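Senico hand kit, right and left, on a Jeler frame
Review from the Rovutwood shared workshop

We bought the Senico kit in March to put proper fingers on our humanoid. The old hands were two-finger clamps and could only hold things we had shaped for them. The new ones come as a pair, mostly assembled, with a wrist plate, a cable for each side and a bag of fasteners that wasn't sorted.

Fitting took two evenings. The wrist plate lined up with the Jeler forearm once we had opened out the mounting holes slightly. The manual covers the right hand well and tells you to mirror everything for the left, but the connector on the left is not mirrored. We had it in backwards for an hour. No harm done, but a small drawing would fix it.

Calibration runs through Senico's own program. It is slow and the layout is poor, but it saves your settings properly, and we haven't had to redo it after a restart. Finger force is set on a scale of 1 to 40. Chip canisters are happy at 13. Higher than that and the cardboard starts to give, lower and they slide when the arm turns.

We use a low dark grey shelf with a white front lip for most of our testing, stocked with snack boxes and canisters. Canisters are the better test because they roll and the lids are wider than you expect. The hand takes them from above, with the thumb on one side and the fingers around the upper part. The flat boxes are still hard work. If two overlap, it usually pushes both.

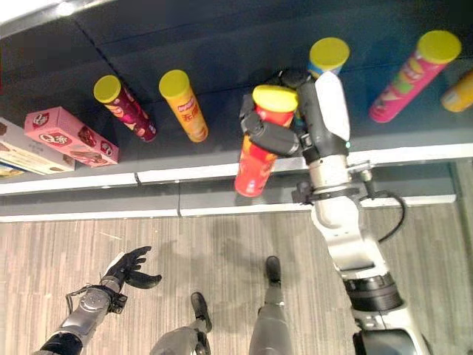 Page last changed: Wednesday, July 8, 2026

The cable is my main complaint. It loops out from the side of the wrist and back along the forearm, and it's longer than it needs to be. Ours has caught on the shelf twice. Quintana sells a shorter one that fits, and we have it on order.

Battery use went up by roughly 6 per cent with both hands powered. The motors are quiet enough to talk over.

Good value for a workshop that already has a working arm. I wouldn't choose it as a first build. Spare fingertips are sold in pairs only.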